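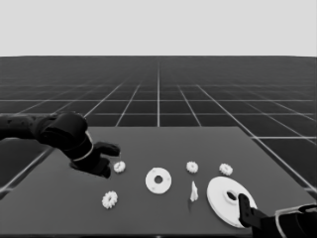

Right gripper keeps digging into the big disc, anyone seen this?

njoroge_obura
January 19, 2021
Hi all, long-time reader, first post. I'm running a two-arm gear sorting task in sim on our Wokura build and I can't get a clean night out of it. The right arm comes down on the big flanged disc, the finger presses on the face when it should be going for the rim, and then the contact solver freaks out and the whole run stops on a force fault. Last night I got 637 faults before I killed it. Small gears are mostly fine!! It's the big disc that gets me.

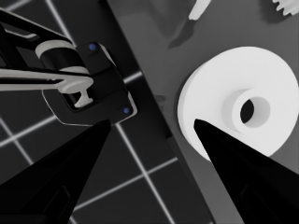

Wrist view, right fingertip over the face of the disc

I've already dropped the approach speed to 30 percent and it made no difference that I can tell.

mosano_mike
Looks like your grasp target is the part center and the planner is trying to get there no matter what's in the way. The disc is wider than your max opening, isn't it? Then it can't ever straddle it. I'd offset the target to the hub and see if the faults go away.

tblsaw
Disagree with Mike, sorry. I had this exact thing on the Cundmont project and it was the collision mesh. We had a convex hull on every part so the hub got swallowed up and the fingers hit stuff that wasn't there. Turn on the collision overlay before you touch the targets.

njoroge_obura
OK so I checked both (thanks!). Mesh is a hull, yes, on all the parts, ugh. But the opening on these fingers is also too small for the disc, so Mike has a point too. 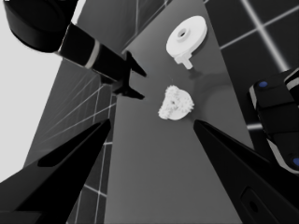
What worries me more is that the force limit was set to 80 in the sim config and the real cell at Simiyu is supposed to get the same file in August. If it leans on a part like that for real, somebody's going to be buying new fingers.

tblsaw
Please don't ship that file. Put a separate limit on the hardware side, one the policy can't overwrite. We skipped that and bent 2 fingers in the first week.

mosano_mike
Agree on that one. Still think you should fix the target first though, a better mesh just gives you a more accurate crash lol

njoroge_obura
Haha fair. I'm going to redo the disc mesh tonight, move the target to the hub, and run them one at a time so I know which one did it. Will post the fault counts.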